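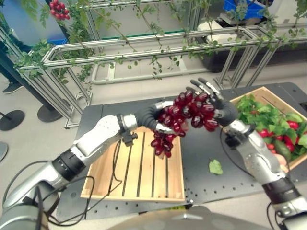
4. Filling the slatted tray

Hold the grapes in both hands, over the tray, and lower them until the dangling cluster touches the slats. Let that part settle first. The rest will follow, with or without your permission.

5. Leave the bunch whole. Loose grapes roll, and they always roll towards the door.

Note: Greens and tomatoes go in the other crate – they get on well enough together.

Caution: Do not stack the Bodia tray on top of tomatoes. You will have made soup, and the guarantee does not cover soup.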